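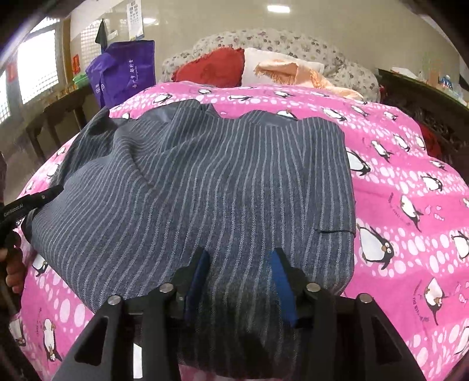
# Reel Change

Doors at 8. It is ten to, and the short is still on a drive in my coat, and I am on the wrong side of the river.

The bus stops. Starts. Stops again. Two minutes, the driver says, to no one really. I text the festival desk. *Coming. Nearly there.* Neither thing is true yet.

We shot it in Zornwood, in the rain mostly, with one good lens and a van that smelled of soup. The whole thing runs 2 minutes. A man comes home from a funeral to the wrong house and stays for dinner. That's it, that's the film. Took us most of a year.

The Joltalico is the kind of theater you walk past. Bakery on one side, key shop on the other. Then you look up and there's the sign with its bulbs, and tonight, my title on it, one letter missing. They ran out of Es I guess. I stand there longer than I should.

"You're the last one," says the girl on the door.

"I know."

"The very last one."

"I know, sorry."

Up the back stairs. The booth is hot and about the size of a closet. The projectionist has a sandwich in one hand and puts the other one out for the drive, doesn't look at me. Plugs it in. We both watch the little light.

Nothing.

"It does that," I say. It has never done that.

He takes it out, blows on it like it's 1990, puts it back. Chews. Through the glass I can see teh seats filling up, the jury row with its paper signs, somebody's kid standing on an armrest. Ten films in the Vorkent Prize and mine is number 10. Which is either the place they put the best one or the place they put the one that wasn't here.

The light goes green.

"There she is," he says. "Sound's low."

"It's meant to be low."

"It's real low."

"Can you - maybe a bit up?"

He turns something. A bit up.

I go down and stand at the back because I can't sit. The first film is a boy and a kite. The second one is all doors. I like the one with doors. Film four gets a laugh so big I feel sick. Film six is in a language I don't have, no subtitles, and the woman in front of me cries all the way through it, quietly, into a scarf. I want that. I want one person with a scarf.

Seven. Eight. A long gap while the house lights come up by mistake and go down again. Nine is a cartoon about a tooth.

Then ours.

And it's so loud. Not the booth, he only gave it a nudge, it's the room. Every spoon. The chair leg. When the man says "I think I live next door" you can hear him swallow, I never once heard that in the edit, and I must have watched it 734 times. Somebody laughs where it isn't funny. Then somebody else, and then it is funny, the poor man with his fork halfway up, it was always funny and I'd cut it like a car crash.

Black. Credits, short ones.

Clapping. I don't know how much is normal. I count nothing, I look at my shoes.

They do the prizes right there, no break. The tooth gets a special mention. The jury head has trouble with the envelope, then with the mike. The Vorkent goes to the one with the doors, and I'm clapping before I've even thought about it, hard, hands stinging.

Outside it's November and properly cold. The girl from the door is up a ladder already, taking down letters and droping them in a bucket.

"Yours was the dinner one," she says.

"Yeah."

"Did he ever go home?"

I had an answer. We shot it, even, a whole morning on Lau Street with the wind wrecking every take, and then I threw it out.

"What do you think?" I say.

She thinks, holding an N.

"I think he does the dishes first."

My bus goes by without me. I hold the bucket for her till she's done.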